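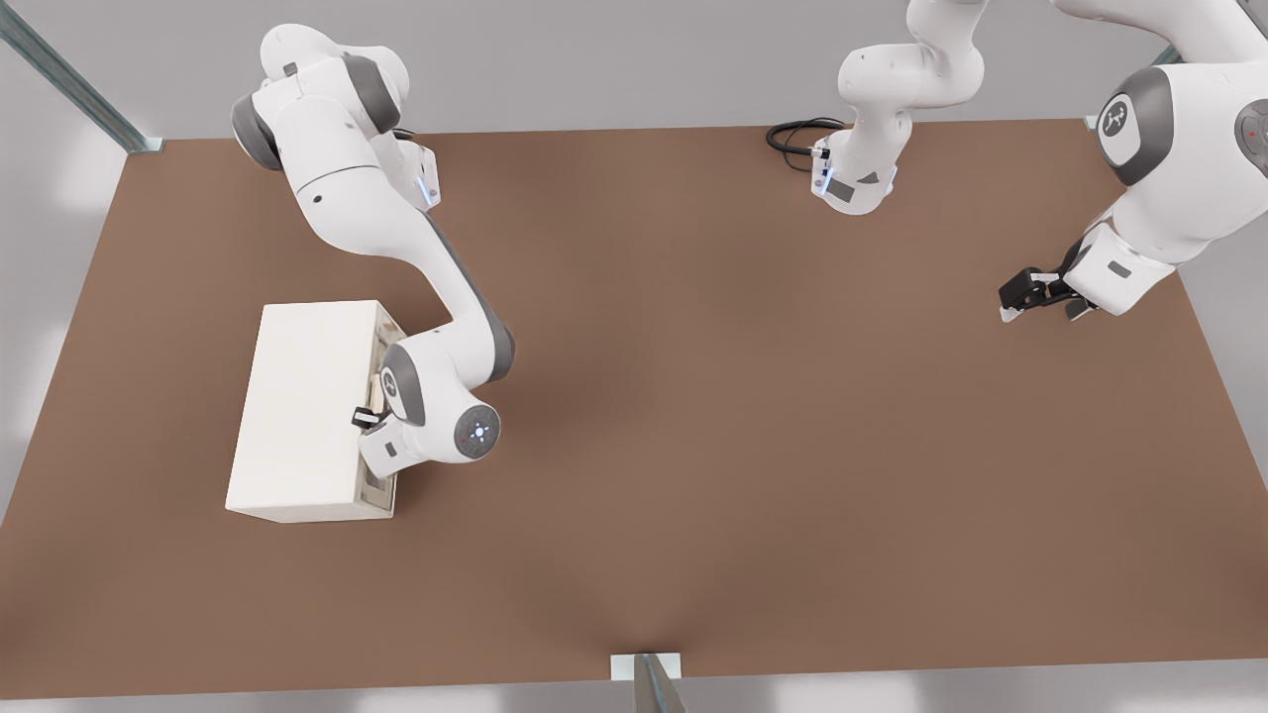
The rulebook for a drawer

September
By Sotiris Stergiou

Opening a drawer is the sort of job you do with your mind on something else. You hook two fingers round the handle, pull, and your hand knows when to stop. Try writing that down as a set of rules for a machine, though, and you find yourself arguing over lunch about what the word "open" means!

I have been doing a lot of that arguing lately, and I've loved it. Our group at Skatau spent the summer putting together a code of practice for simulated handling tasks, the kind where a pair of arms, a table and a small white cabinet exist only inside the computer. It runs to 34 pages. The first draft was 15, and everyone agreed it was too long.

Why have rules at all, when nothing in a simulator can be broken? I asked the same thing when I joined. A simulated arm can shove a cabinet through a wall and you just press reset. But people compare results from these worlds, and they carry habits out of them to real benches with real glass in the way. If my "success" is your "nearly", we can't learn anything from each other. So the code starts with plain definitions and stays with them for a good long while.

Take the grip. Our rule says that touching a handle doesn't count as holding it. The fingers have to be on the handle, and the handle has to stay between them for 30 simulation steps before the pull is scored. That number caused more trouble than any other in the document (one colleague wanted 5, and still does), but it has the great merit of being checked by the program and never by eye. Anyone who has squinted at a rendered picture trying to decide whether black fingertips are gripping a thin bar or only leaning on it will understand how happy this makes me.
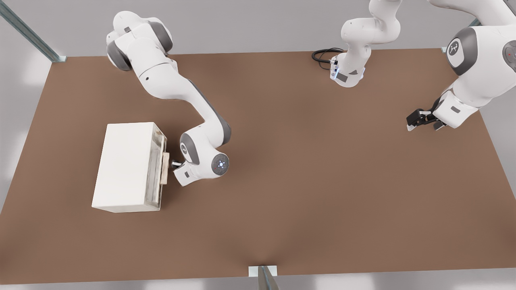 Skatau Simulation and Methods Group

Then there is the matter of the second arm. In a one-handed task with two arms at the table, what should the spare one be doing? Early on we had no rule, and everybody did as they liked. Some people parked it folded up at the back, others left it wherever it had finished the last job. The code now asks for a named waiting pose: gripper empty, held clear of the surface, well away from the path of the working arm. It must be written in the task file, so that someone at another site starts from the same place.

The section on starting positions owes a great deal to Vasilakis, where they had already been keeping careful logs for their own drawer tasks. Their habit is to shift the cabinet a little before every run and record the shift. We borrowed it wholesale. A policy that can open a drawer in one exact spot has learned the spot, and moving the furniture is the cheapest test I know. We also ask for failed runs to be kept and published beside the good ones, with the same file names and the same level of detail. I find the failures far more fun to read.

My favourite rule is the one about clear tables. Before a run is logged, the file has to list every object in the world, including brackets, posts, rails and cables. It sounds fussy. But a cable that is only there for looks in one simulator may be a solid thing in another, and an arm that sweeps through it happily in the first will snag in the second. Fladeneo, who tried out our draft on their own software, sent back a page and a half of notes on cables alone, and every line of it was useful.

Cameras get a chapter too. Each view must be named for where it is mounted, and the overhead and wrist views have to be saved together with matching time stamps. A wrist camera gives you the fingers and whatever they are reaching over, and very little else, so a wrist view on its own makes a poor record of a whole task. Put it beside the wider view and you can follow what each hand is up to.
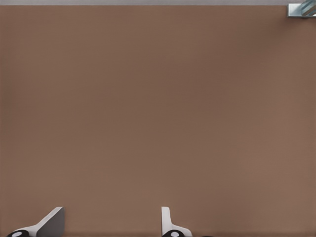

The view past an open gripper, with the far edge of the table at the top.

What the code leaves out is speed. We left it out on purpose, to some grumbling. Fast runs look splendid, and a league table of times would certainly get us more readers, but at this stage I would sooner see ten groups agree on when a drawer is open. We settled on a measured distance of travel, by the way, set separately for each cabinet and stated in the task file. Lunch has been quieter since.

The next version will cover doors and lids, and Clovum has offered to host the shared task files so that changes can be tracked in the open. If you run this kind of work and your definitions differ from ours, please send them in, especially the awkward ones. The chapter on handing an object from one arm to the other is still a blank page with a heading on it, and I would be delighted to have some help filling it.

Contact the editors | © Skatau | Back to top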